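Four Months With Grass on the Walls

I have been meaning to write about wallpaper since January, and every time I sat down to do it I got up again and went to look at some wallpaper.
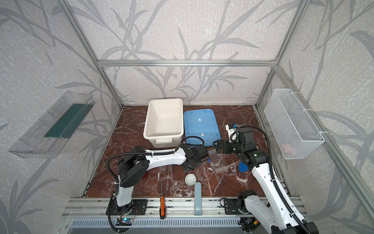 How I got here

My apartment in Trasdale came with walls the color of a manila folder. I lived with them for years. I had plans for them, in the way you have plans to learn Portuguese. Then my downstairs neighbor, Bujar Kos, redid his hallway over a long weekend and invited me in to admire it, and I went back upstairs and could no longer stand my own living room.

Bujar had gone for large grey leaves on a paler grey. I had always filed leafy wallpaper under "dentist," but standing in his hallway I felt calm, and I don't often feel calm in hallways. I asked him where he got it. He said Trumard, out by the highway, and then he said "don't let them sell you the paste," and then his phone rang.

The store

Trumard is the kind of place where the sample books are chained to the table, as if people had been running off with them. I sat there for most of a morning turning pages the size of a card table. After the first hour all wallpaper looks the same. After the second hour it all looks different again and you begin to have strong feelings about fern.

Grasses and bamboo took up one entire book. I can now tell you that botanical patterns come in two moods. There's the kind that wants to be looked at, with parrots, and the kind that wants to be left alone. I am a left-alone person. I picked a quiet grey thing from a maker called Hurnico, under the name "Hoxha," and no one at the counter could tell me whether that was a place, a designer or a sneeze.

The total was $629. I had told myself I would stop at 600. The extra 29 was the paste.

The hanging

Everyone who writes about hanging wallpaper says to start in the corner where you'll notice the mistakes least. I have thought about this a lot. My living room is one of those rooms where every corner faces the couch, and I did consider moving the couch.

The first strip went up beautifully. I stood back with my arms folded like a man who might do this for a living. The second strip went up beautifully too, about half a leaf lower than the first, so that a whole row of stems walked up to the seam and then changed their minds. I peeled it off. I put it back. I peeled it off again, and by then it had stretched, so it fit nowhere in the known world.

This is where you learn about pattern repeat. It's printed on the label, it's in all the instructions, and I had read it as a kind of decorative fact, like the altitude of a town. What it means is that you throw away a good piece of every strip so the leaves will line up, and so the number of rolls you worked out on the back of an envelope is wrong. I was two rolls short. I drove back to Trumard, where they sold me two more and asked how the paste was working out.

The paste was fine, by the way. I've decided Bujar had some history there and I am not going to dig into it.

Living with it

People ask whether you get tired of a big pattern. So far I've mostly stopped seeing it, except at 4 in the morning, when I come out for a glass of water and the leaves look like they were talking before I walked in. During the day they behave. Guests say "oh, you did the walls," in a tone I've learned not to examine.

What I didn't expect is how much the rest of the room would suffer by comparison. The lamp looks tired. The rug, which I used to defend at parties, looks like something a dog was once fond of. My mother came over and spent a good while studying the seam behind the bookcase, the one I had put the bookcase in front of, and then asked if I had thought about curtains.

I had not thought about curtains. I have now thought about curtains quite a bit.

A few things I'd do differently

Buy all the rolls at once, and check that the batch numbers match. Mine don't. In certain light one wall is a slightly sadder grey than the others.

Change the blade in the knife far more often than seems sane.

Take the outlet covers off before you start, and put the screws in a cup. Don't then drink from the cup.

And measure the wall behind the radiator. I skipped it on the theory that it would be a job for later, and it's still manila back there, 32 inches of it, waiting for me to find the leftover roll.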